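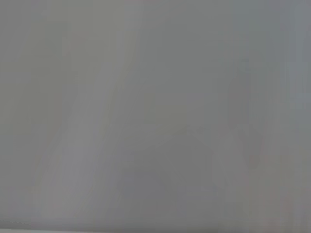

Qui sommes-nous ?

Tisano est une maison pour étudiants de première année, installée rue Sabbagh, à deux arrêts de tram du campus. On y dort, on y révise, on y mange souvent trop tard, et on y apprend petit à petit à vivre loin de chez ses parents, ce qui demande pas mal de pâtes et un peu de patience !

L'idée est venue d'un groupe d'anciens étudiants qui gardaient tous le même souvenir de leur premier automne : les cours qui démarrent à toute vitesse, la chambre où l'on ne connaît personne sur le palier, et puis novembre qui arrive, les premiers partiels, la pluie, l'envie de rentrer tous les week-ends. Nous avons eu envie d'ouvrir un endroit où ces semaines-là se passeraient mieux, avec une grande table, des gens à qui parler et une vraie salle de travail ouverte jusqu'à minuit (une heure du matin en période d'examens, et croyez-nous, elle est pleine).

Nous avons commencé avec un seul étage. Aujourd'hui la maison compte 143 chambres réparties en 5 paliers, et chaque palier a sa cuisine, ses habitudes et son tableau de courses plus ou moins respecté. Le troisième est réputé pour ses crêpes, le quatrième pour son silence, et nous ne dirons rien du deuxième.
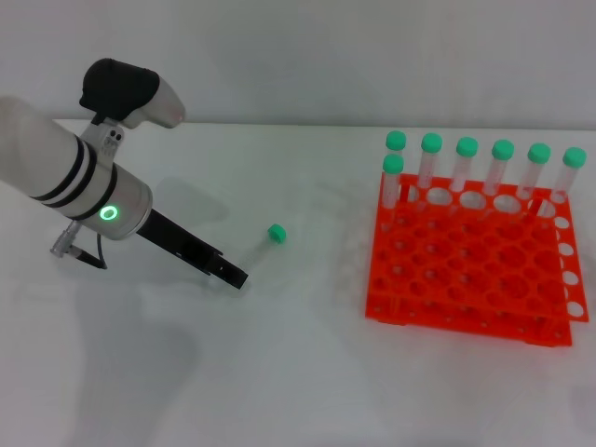
Les paliers sont aussi le cœur de notre parrainage. À la rentrée, chaque nouvel arrivant reçoit un message d'un étudiant de deuxième ou de troisième année, qui lui fait visiter le quartier, lui montre où imprimer un dossier pour trois fois rien et l'aide à comprendre son emploi du temps, parce que les codes des salles restent un mystère pour tout le monde. Certains parrains et marraines sont eux-mêmes passés par Tisano et reviennent dîner bien après leur départ, ce qui nous fait toujours très plaisir.

Il y a ensuite le Futetti, notre café du rez-de-chaussée, tenu par les résidents. Le nom vient d'un jeu de cartes inventé un soir de révisions, dont les règles changent chaque année et que nous renonçons à expliquer par écrit. On y organise des soirées d'échange de fiches, des entretiens blancs pour les stages et les échanges à l'étranger, et un grand troc de fin d'année – lampes, bouilloires, manuels, cintres – qui évite bien des cartons au moment des déménagements. La dernière fois, plus de 1 000 objets ont trouvé une nouvelle chambre.

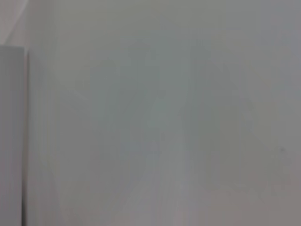
Variations de gris, vues de très près.

Pour celles et ceux qui hésitent sur leur orientation, nous travaillons avec l'atelier Zudach, qui reçoit sans rendez-vous en fin d'après-midi. Changer de filière en janvier, reprendre une matière, faire une pause : on peut en parler tranquillement, et les parents inquiets sont les bienvenus au téléphone.

Les demandes de chambre ouvrent en mars et se font par le formulaire du site. Nous lisons toutes les lettres, même les très courtes, même celles écrites à trois heures du matin entre deux chapitres de droit. Et si vous voulez simplement voir à quoi ressemble la maison, passez prendre un café au Futetti, il est ouvert à tous dès 16 heures.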